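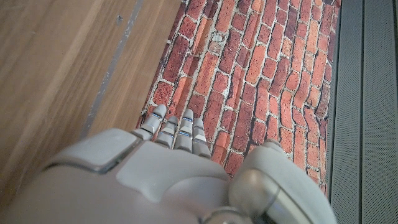
Moved my cat's blog from Priten to Stallura last week and all the comments have gone. Posts came over fine, all 149 of them, the comments didn't — every single one says "no replies yet". Bit gutted as half the fun of the thing was other people's cats writing in. While I was at it I changed the background to a red brick pattern, same sort of thing as in the photo, mortar lines and all, and now the text is hard to read on top of it as well. So two problems really. Main one is the comments. Old blog is still up on Priten but they close it at the end of September. Is there a way to bring them over seperately or have I lost the lot? I did tick "include everything" when I did the export. Not technical, please go slow.
marmaladeandme

You haven't lost them, don't panic. "Include everything" on Priten means pages, posts and pictures. Comments are a different file, daft I know. Go into the old blog, Settings, then Discussion, right down the bottom is "Save replies". It emails you a file. Took 2 hours to come through when I did mine so don't keep pressing it, you just end up with loads of the same email.

Then in Stallura:
Tools
Import
Replies only
pick the file
tick "match by post title"

That last one matters. If you leave it on "match by address" it looks for the old web addresses, doesn't find any and puts nothing in. No error message either, just says Done. I did that and sat there thinking it had worked.

Couple of things to watch. If you've got two posts with the same title (I had 5 called "Caturday"!!) all the comments go on the oldest one. Rename them on the OLD blog first, then again on the new one so they're the same, then save the replies. And the little pictures next to peoples names won't come over, they'll be grey blobs till that person comments again.

Turn off email notifications before you import. Otherwise everyone who ever ticked "tell me about replies" gets one for each comment. My inbox on that Wednesday was not friendly.
threelegsgood

just use cifuentes its free and it does comments
pawprintpete

Cifuentes won't help here, it wants both blogs on the same host. What threelegsgood said is right, did it that way myself with a dog blog. Only thing I'd add — the Skodetti theme hides comments on anything older than 6 months unless you change it. So if you're on that one check Appearance, Comments, "close and hide old replies" and untick it before deciding the import hasn't worked.

On the bricks. Keep them for the edges and put a plain box behind the writing. In Stallura it's Appearance, Content area, Fill, choose white or a cream. Or fade the pattern down with the slider just under it, but I found it still fights with small text, the mortar lines especialy. Box is easier.
wetnosediaries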